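Aileen Layug
Thursday, January 13, 2022

Budget thread for anyone planning a small two-arm setup. We did ours at Pirkgate in October and I've had a few messages asking what it cost and what I'd change.

Total came to 1460. That covers two arms, grippers, power supplies and the first round of spares. It does not cover my time.

The line I got wrong was cable. I put down 9 and figured we had enough in the drawer. By the end we had spent over 362 on leads, extensions, clips and ties.

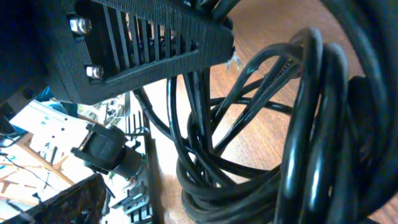

So give cable its own line in the plan. Measure the full reach of each joint, add slack, and order it with the arms. Shipping on small second orders adds up fast.

Printed parts were cheap. We print most brackets and fingers in house on the Trollach, and the filament hardly shows on the sheet. Bolts cost more than I expected.

On suppliers – I got quotes from Jollholm and Gazi. Gazi was lower on the motors but had a longer wait. We went with Jollholm and I would do that again.

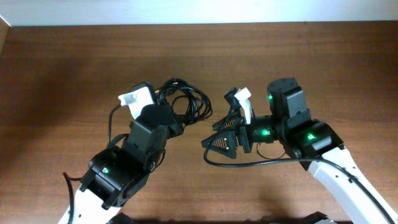 Buy both arms at the same time if you can. Same motors, same batch, one set of spares for the pair. If you can only pay for one now, at least get the second quote in writing and check how long it holds.

Table space is a cost too. Ours took over a full bench, and the work that used to happen there had to move.

I'm doing the spring sheet next week. Spare motors go at the top of it this time.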